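Clear plastic containers for bread - do you use them at work?

houda_b
Hello all. I am looking for advice about lunch at the office. We eat at a white round table and I bring two slices of bread in a clear plastic container. By ten in the morning my bread is already a bit hard at the edges. Do I need a better container, or is it the bread?

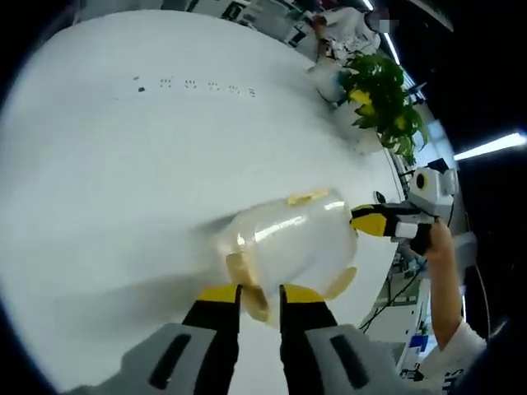 I paid 63 kroner for three of them in Nandovby, so I do not want to throw them away. The bread is from Tawfik, the bakery near the station.
Houda Bennani

wilwood10
It is the bread. Tawfik bakes without any fat, so it dries fast. Buy a softer loaf.

heike_nolte
I do not agree with wilwood10. I have eaten the same bread for over 10 years and it keeps well until the evening if you cut it in the morning. Do you cut it the night before?

houda_b
Yes, the night before. Also I toast it a little, maybe this is a mistake.

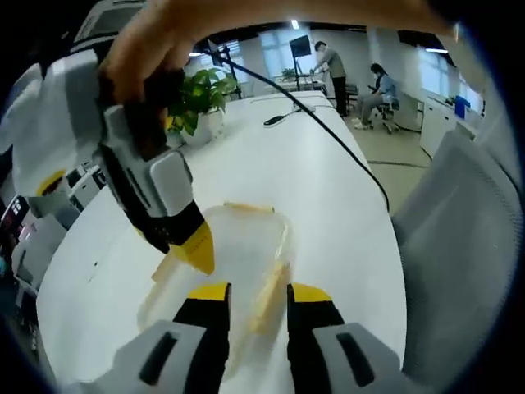
I like it toasted because the cheese does not make it wet. But I could keep the cheese in a separate box and put everything together at noon.

wilwood10
Toasted bread is dry bread. I don't see what a container can do about it.

heike_nolte
It can do a lot. Let the toast get cold before you close the lid, otherwise the steam makes it soft first and then tough. I put a piece of kitchen paper under it. My boxes are from Hultura and they close tightly, but I think any box with a good lid will do.

houda_b
Thank you, Heike. I always close it warm. I will try the kitchen paper this week and keep the same bread for now - sorry, wilwood10.

wilwood10
No problem. I still say buy the softer loaf.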